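A kitchen scale that listens: the team behind Latasby on teaching people to waste less food

The maker of Latasby answers the phone while chopping onions, and for the first minute of our chat I can hear the knife going. It's a fitting start. Latasby is a small app that keeps track of what's in your fridge and pantry, and tells you what to cook before it goes off. The founder, who asked me to write about the product and leave names out of it, says the idea came from a bag of spinach.

"I'd bought the same bag three weeks in a row," the founder tells me. "Every time it turned to slime at the back of the crisper. I was so annoyed with myself! I write software for a living, and I couldn't keep a bag of leaves alive for five days."

So one long weekend in April went into a rough first version, built for one household and one very overstuffed freezer. You said what you'd put away, the phone wrote it down, and a short list popped up each evening with the foods that needed eating first. That evening list is still the heart of the app, and having used it for a fortnight now, I can see why they've kept it. I made a curry out of half a pumpkin I had completely forgotten about (it was delicious, thank you for asking).

Talking to the app works better than I expected. You can rattle off a whole shop in one breath, "two litres of milk, a kilo of carrots, the good cheddar", and it sorts the lot into the right places. Mumbling is fine. Kids yelling in the background is mostly fine too.

"We tested it in real kitchens from the start," says the founder. "A quiet office tells you nothing. You need the kettle on and somebody asking where their other shoe is."

The first public trial had 1,123 sign-ups, and 993 of those people were still opening the app when it wrapped up. The founder sounds truly chuffed reading those figures out, and a bit surprised. "I would have been happy with half. People wrote us these long, lovely emails about soup."
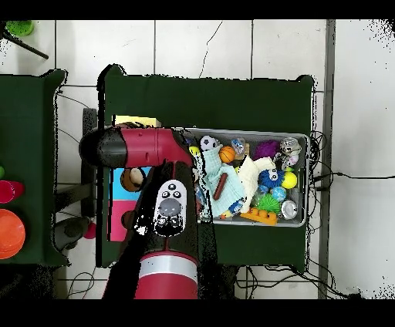
A robot arm reaching over a green table, with a bin of small toys to the right.

The company behind it all is called Sistent, and it's a team of 6 working out of two rooms above a bakery. The smell of bread, I'm told, is a serious problem for getting anything done before lunch. Latasby is their second product. The first, Isidus, was a shared shopping list that did well with flatmates and not so well with everybody else. Plenty of its code lives on in the new app, including the part that stops two people buying the same jar of mustard.

I ask what went wrong with Isidus, and the answer comes quickly. "We kept adding things. You could colour the lists, you could vote on biscuits, you could send a sticker when someone bought the milk. It was fun to build and a pain to use."

With Latasby they've set a rule for themselves: anything you do often should take less than 10 seconds. If a new feature breaks the rule, it gets pulled apart and tried again. Scanning paper receipts has been pulled apart twice so far, and the founder is hoping for a third attempt before spring.

There's also a kitchen scale on the way, which goes by the working name Zulu. It weighs whatever you set down on it and sends the number to your phone, so you could say "rice" and have the app know how much is left in the jar. I'm very keen on this one. The founder is keen as well but won't be drawn on a date, and says the current version has trouble with anything round. "Watermelon is our enemy. It rolls off, every single time."

What about privacy? Your voice stays on the phone, the founder says, and only the finished list is stored online, so that other people in your home can see it. You can switch even that off in the settings and keep everything local, though you'll lose sharing.

By now the onions are done and something is sizzling. I ask what's for dinner, and there's a pause while the list gets checked. "Leeks," comes the reply. "It's been telling me leeks since yesterday."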